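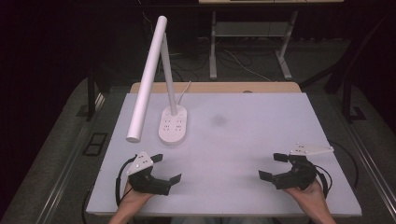
Setting Up a Place to Work: Notes for Session 7
Course leader: Golnar Alipour

Welcome back, everyone, and thank you for all the kind messages about the last handout (I did read them, every one!). Tonight we leave the big furniture alone and talk about the top of the desk, and mostly about the lamp, which people tend to buy last and put down wherever there happens to be a bit of room left.

Start with the lamp before anything else goes on the table. If you write with your right hand, stand it on the left, and the other way around for you left-handers, so the shadow of your hand falls away from the words. Then sit down in your own chair, at your own height, and look. If the light shines straight into your eyes, turn the head down or push the base farther back.

A good many of you asked about lamps that have sockets in the foot. I'm fond of them, I must say, especially in an old house like mine in Ganholm where the only wall outlet is behind the bookcase. 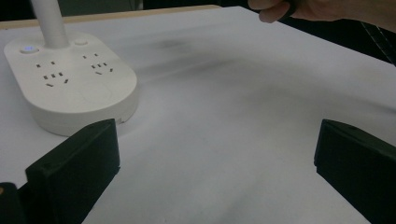 Lamp base with two socket outlets side by side and round buttons near the pole.

Do read the label underneath before you plug things in. It will give you a top figure in watts, and you add up whatever you mean to run and stay well under it. A phone charger and a small radio are fine company for a lamp. A space heater belongs in the wall, please, and so does a kettle, however cold your study gets in November.

Let the cord leave from the back and go over the far edge, with a little slack in it so you can shift the lamp.
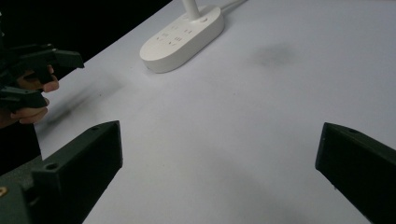
Wipe the top down as well while it's clear. Use a soft cloth, barely damp, and keep it away from the sockets altogether. Unplug the lamp first. Marks on a pale surface often need a second go with a drop of dish soap, and Farzad Kordestani swears by a white eraser for the small ones.

For next time, please sketch your own desk from above, with the lamp, the window and the nearest outlet marked. Pencil is fine, and so is the back of an envelope.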